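Ata da reunião de consulta sobre condições de trabalho
Grolside, escritório de Tustley
Mês: fevereiro. Início: 14h00
Presentes: a direção de recursos humanos, os delegados dos trabalhadores e a assessoria jurídica externa (Onyeka). A ata da reunião anterior foi aprovada sem alterações. 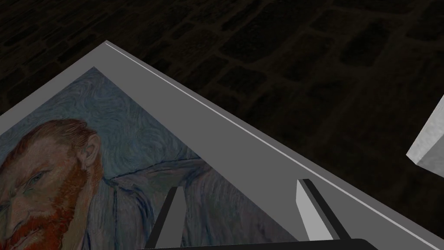
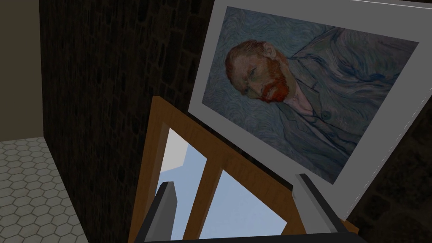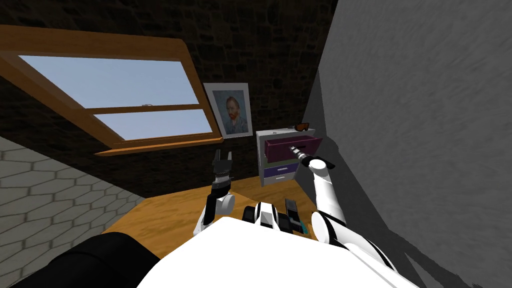 Imagens geradas por computador. Nas duas primeiras, retrato emoldurado; na terceira, braços de robô e gaveta aberta.

1. Teletrabalho
A direção apresentou a nova versão do regulamento. Os 77 trabalhadores com funções de escritório podem pedir até dois dias por semana em casa. O pedido faz-se por escrito e a chefia tem sete dias para responder. Os delegados perguntaram o que acontece se a chefia não responder. Ficou decidido que, neste caso, o pedido se considera aceite.

2. Registo das horas
O sistema Arix continua a arredondar as entradas do turno da manhã. Foram recebidas 17 reclamações. A direção reconheceu o erro e vai pagar a diferença a 100 por cento no próximo recibo. Os delegados pediram que cada pessoa receba também o cálculo detalhado. Aceite.

3. Contratos a termo
A assessoria jurídica explicou que o motivo do contrato deve estar escrito de maneira concreta. A frase "aumento de atividade", sozinha, não é suficiente. Os modelos em uso vão ser revistos antes de qualquer nova renovação.

4. Outros assuntos
Foi pedido um lugar mais calmo para a pausa do turno da noite. A direção vai estudar a possibilidade e responde na próxima reunião. O mapa de férias fica afixado até ao fim de março.

A reunião terminou às 15h40. A próxima realiza-se em abril, no mesmo local.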